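From: Jayanthi Nair
To: Todlow household list
Date: December 13, 2020
Subject: Re: Odd socks, again

> Does anybody have a system for socks that works with more than two people
> in the house? I've got a carrier bag of odd ones going back to October and
> I'm tempted to bin the lot and buy everyone black.

Oh please don't bin them! I was exactly where you are this time last year (mine was a pillowcase, and it was full) and I did get on top of it in the end, so here goes.

First thing, I stopped pairing on the bed. Everything sinks into the duvet and you lose the small ones. Now I tip the dry socks out on a table, a pale one if you've got it, as navy and black look the same on anything dark and you only find out you've matched them wrong when you're on the bus.

Then I pull out the whites. They're the easy ones, and getting them off to one side makes the heap look half the size, which cheers me up no end. If yours have a stripe, go by the stripe and ignore the length, because ours all shrink at different speeds.

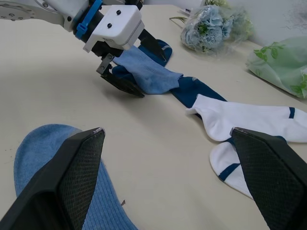
After that I do the blues, light ones before dark, and I lay them flat with the toes all pointing the same way. Ribbed ones get their own little patch. It sounds fussy but it's quick once you're going, and I can get through a full wash in 8 minutes with the radio on.

Anything left over goes in a shoebox on top of the machine, and it gets one look every other Sunday. I don't keep a sock on its own past two months, it becomes a duster. Mind you, I let my son's football ones off, they cost a fortune.

I did try those plastic sock rings, the Studard ones, 35 in a packet. Lovely idea, but everyone here just took the rings off and dropped them behind the radiator, so I'm back to folding the tops over.

Would still like to hear what people do about tights, if anyone's cracked it?

Jayanthi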